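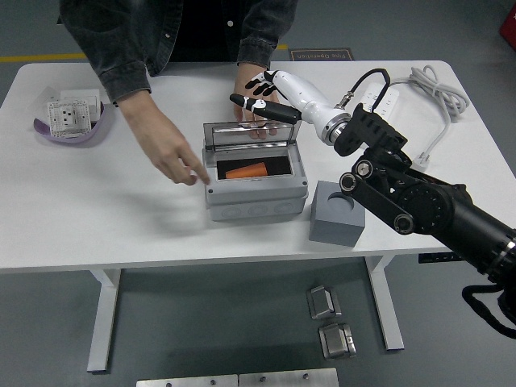 Getting a lid to open is a bigger job than it sounds, according to one of the students at the Sevton robotics club, who reckons that most of the autumn term has gone on learning how hands do small things – and on finding out how many ways there are to get them slightly wrong.

The club, which goes by the name of Sudo, has 17 members this year and has set itself the task of teaching a robotic hand to deal with the sort of everyday fittings an electrician might come across, boxes with hinged lids and wall sockets among them. It is slow and rather patient work, with one student standing at the table to point out what matters while the arm is brought in from the side, and everybody else offering advice, not all of it asked for!

So far the club has logged 172 practice runs, each one written up in a shared notebook, and it hopes to have a good many more done before the Fekomico student contest in November. Teams there are given 2 attempts at each task, with the better one counting towards the final score.

Members have also been raising money for travel, and a cake sale and a very well attended quiz evening have between them brought in £949, for which the club sends its warmest thanks to all who came along. New faces are welcome after lessons, from four o'clock, and no experience is needed.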